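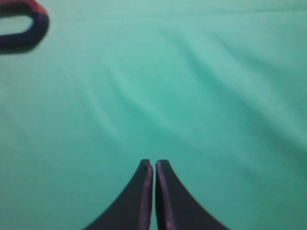

Press Notice No. 69

Teltier adds magnet kit to school loan scheme

Schools can borrow a new magnet kit from Teltier from August. The kit is aimed at pupils aged 7 and over, and 60 sets have been packed for the first term.

"Teachers asked us for pieces that are easy to tell apart from across a table," said Zoia Tymoshchuk, who runs the loan scheme at the Skirnine store. 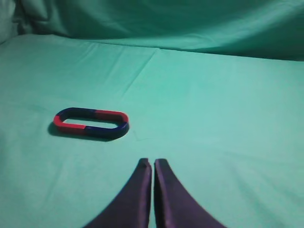 Each set comes with a lesson booklet by Nermin Çınar. The first lesson is on poles and uses 2 curved magnets, painted red and dark blue. Joined up, they make a closed oval with the colours changing along both long sides — pupils draw the loop and mark where each change falls. A plain cloth is enough to work on.

Loans last half a term. Schools served by the Palamarchuk depot should book through their usual contact.

Contact: Teltier Press Office, Skirnine | © Teltier | Back to top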